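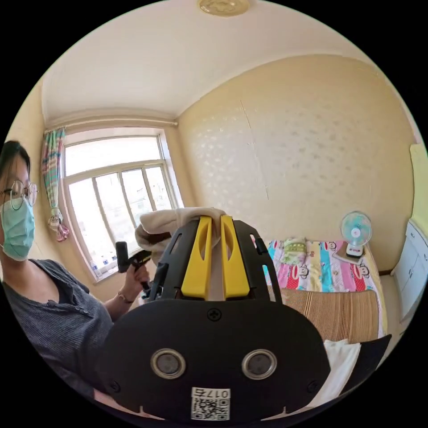

Cloth sorting at the Hokley hall, by the big window.

News > Local > Nostness

Linen drive runs over, more cloths wanted

Busy morning at Hokley. 494 cloths in since January, most of them plain, all to be folded and boxed for the Aketti shelter. Sorting was meant to stop at noon - went on til 6. Masks advised, it gets dusty. Still short of 22 boxes. Drop off at teh side door.

Comments (2)
yimyam17: do you take towels?
Nostness mum: Side door was locked at 5 - pls fix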